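Kivon Pair — Hand-Held Teaching Grippers (set of 2)

Ships from our Blackburn warehouse. In stock.

The Kivon Pair lets you teach a two-armed robot by doing the chore yourself, with a gripper in each hand, while the robot is somewhere else or not yet paid for. You squeeze the handle, the yellow fingers close, and the job gets recorded from the gripper's point of view. Load the session into Stistley, our desktop software, and it comes out as training episodes your arm can use.

We designed the Pair for laundry. Rigid parts are well behaved and already have plenty of products devoted to them. A T-shirt has no fixed shape and takes a new one every time you touch it, so the only sensible teacher is a person who has folded a great many of them and would like to stop.

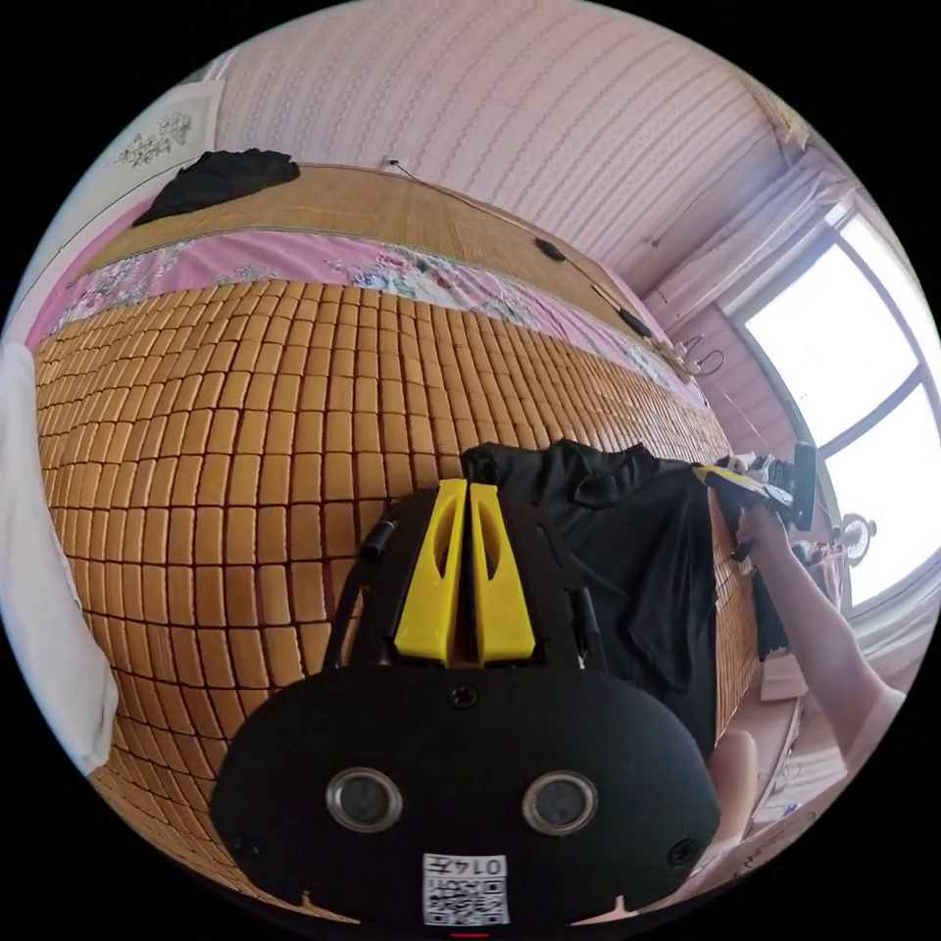
Kivon Pair on a black T-shirt, both grippers in view.

What you get

Two grippers with yellow fingers and black housings
Two mounting frames
One charging dock
Spare finger pads, because you will lose one under a bed
Stistley license, one seat

Each gripper weighs 900 grams. That sounds like nothing in the first minute. By the end of a long pile you will have opinions, and we suggest a break every 20 episodes.

The fingers are narrow enough to get under a hem and pinch a single layer, once you have the knack. Pick a corner, lift, let the cloth hang, and only then move your other hand. New users rush this part and teach the robot to rush it too. It is a very faithful student.
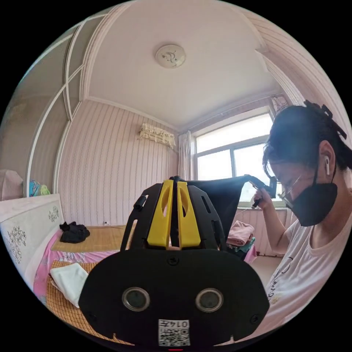
Dark cloth is the usual complaint with systems like this, as black fabric folds into black fabric and the software loses the edge. Work on a lighter surface and keep daylight to one side. Đức Bùi, who wrote the tracking code, recommends something with a visible pattern or weave under the garment. Plain white sheets are his least favorite thing in the world.

No studio needed. A bed at a comfortable height does fine, and so does a kitchen table if your household allows it. 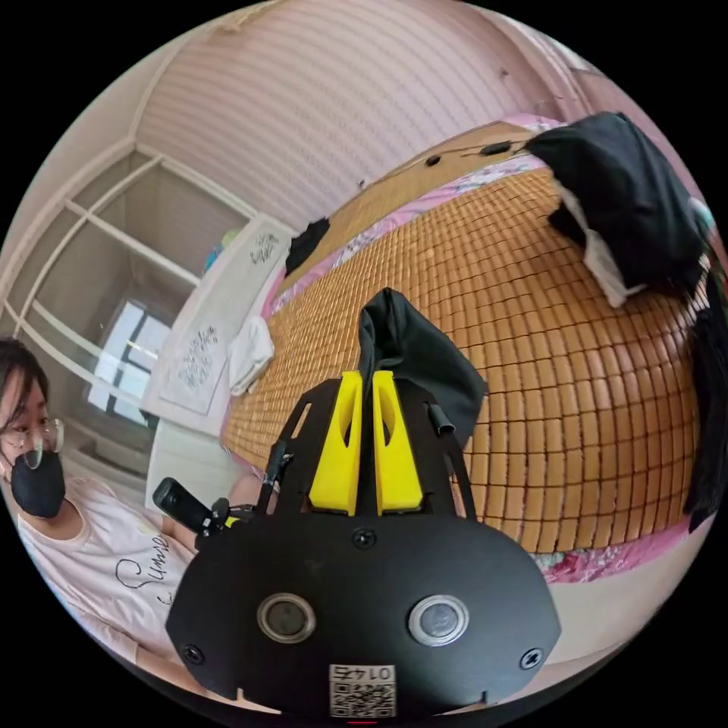
Keep the odd failures. A dropped sleeve followed by a calm recovery is worth more to us than a perfect fold — the robot will drop plenty of sleeves. Delete the ones where you swore and walked off.

Battery life: 6 hours per charge
Recommended first dataset: 20 episodes of one garment
Works with: Avgate two-arm stations; other arms by export
Warranty: through July of the year after purchase

Questions about fit or export formats go to Wanting Cheng in support. She has folded more shirts with this thing than anyone on staff and will ask what yours are made of.

Page updated 2026-02-20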